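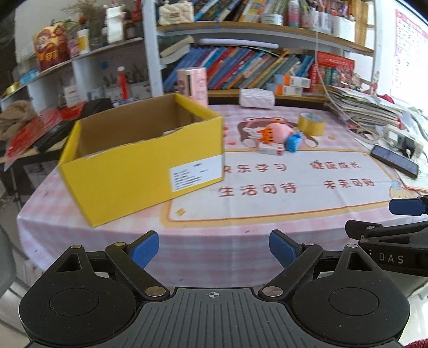

## Kit review: Linetia paired hand grippers, revision 2

Linetia shipped the second revision of its hand-held gripper kit in July, and Drorkcombe has had a set on loan for home-setting collection. Jinlong Fan ran the sessions and Yutong Hao handled the data on the receiving end. What follows is drawn from their notes, with the sales material left out.

### What you get

The kit is sold as a pair, left and right, with a camera on each unit, a charging dock, two spare sets of fingers, a calibration board and a license for the Linetia export tool. List price is $2,929. Zutport is the only reseller carrying it at the moment and quotes the same number, with shipping extra. Single units can be ordered as replacements but not as a first purchase.

Mechanically the unit is a four-pin linkage on a ribbed black body. Two black arms carry the blue fingers, and the operator's squeeze drives both sides together. The body has a small crosshair marking at the center, used as the reference for the alignment check at startup. It stays in the camera's view during recording, so a camera that has been knocked out of position can be spotted later from the recording alone. Revision 1 had no such mark, and Hao had to throw out several sessions from it for that reason.

### Setup

Unpacking to first usable recording took Fan under an hour, most of it spent on firmware. The printed guide is out of date in one place: it tells you to pair the right unit first, and the current firmware wants the left. If you pair them in the printed order, the units swap sides in the exported file and nothing warns you. Linetia has acknowledged this and says a corrected guide is on the way.

Calibration is a matter of holding each unit over the board and opening and closing the fingers fully. It has to be repeated after any finger change. The tool will let you skip it, and you shouldn't.

### In use

Sessions were run at home tables under ordinary clutter: cardboard boxes, plush toys, rolls of tape, phones, power strips, papers in a stack. The tasks were pick, place, hand over between units, and pack into an open box.

Fan recorded 1,044 episodes. After Hao's filtering, 959 were kept. The rejects fell mostly into two groups. In the first, the operator's second unit sat outside the view of the first for the whole handover, and the tracks could not be aligned. In the second, tracking drifted when a unit was held close to a plain surface for a long time. Patterned tablecloths and full bookshelves gave the tracker plenty to hold on to, and drift in those rooms was low. A bare white wall at close range was the worst case.

Soft objects are where the new fingers earn their keep. Plush holds well at light pressure, and the fingers release without dragging fabric along. Cardboard flaps and box edges are also fine. Flat, hard items lying face up on a table are still difficult. A phone can be lifted only by sliding it to the table edge or by getting one finger under a corner, and Fan's success rate on this improved with practice, so expect new operators to produce uneven data on it for the first day. Cables can be pinched near the tips but tend to roll out when pulled sideways.

The opening is wide enough for a roll of tape across its outside. Tissue boxes depend on the size, and Fan ended up taking them by the short side.

Weight is acceptable with one unit and noticeable with two. Fan's sessions ran in short blocks with a break between them. The balance point sits forward of the grip, and the wrist feels it before the arm does. A strap is sold separately. It helps, but it covers the lower vent, and the unit ran warmer with it on.

### Data and export

Each unit writes video, finger opening and pose. The export tool merges the pair on a shared clock. Hao checked sync by clapping the fingers of both units together at the start of each block and comparing the moment of contact in the two streams. The streams agreed to within one video frame in every block checked.

Complaints from the receiving side:

- Finger opening is stored as a fraction of full travel, with the travel value kept in a separate calibration file. Lose that file and the numbers mean very little.
- Episode names are timestamps only. There is no field for task or operator, and Hao wrote a small script to add them.
- The tool exports a whole session or nothing. Selecting single episodes has been requested.
- If the card fills up in the middle of an episode, that episode is saved short and is not flagged.

Recordings made in homes pick up a good deal of background – shelves, labels, papers, whatever is on the wall. The export tool has no blur or masking step. Shipping labels on boxes are the common problem, and a person has to look for them. Drorkcombe now has the operator turn labels away or cover them before starting, and Hao does a second pass on the video before anything leaves the building. Anyone planning collection in occupied homes should budget time for this and have consent forms in place beforehand.

### Wear

One pivot pin on the right unit developed play toward the end of the loan. Tightening it took a hex key and a few minutes, followed by recalibration. The blue fingers show light scuffing at the tips with no change in grip that Fan could feel. The round pads on the body collect lint and wipe clean with a dry cloth.

### Who it suits

Groups that already have a processing pipeline and want two-handed data from real rooms will get use out of it quickly. The hardware is sound for the price. The software is behind the hardware, and a group with no one to write the missing scripts will lose time on the export step. Owners of revision 1 can send units back for the crosshair marking and new fingers. Linetia charges for the work and quotes a turnaround of three weeks.

Drorkcombe has asked to keep the loan set through the next collection round, with kitchen tasks on the list and a fresh set of pins fitted to the right unit. Readers who want Hao's renaming script can request it by replying to this newsletter. It runs on exports from either revision.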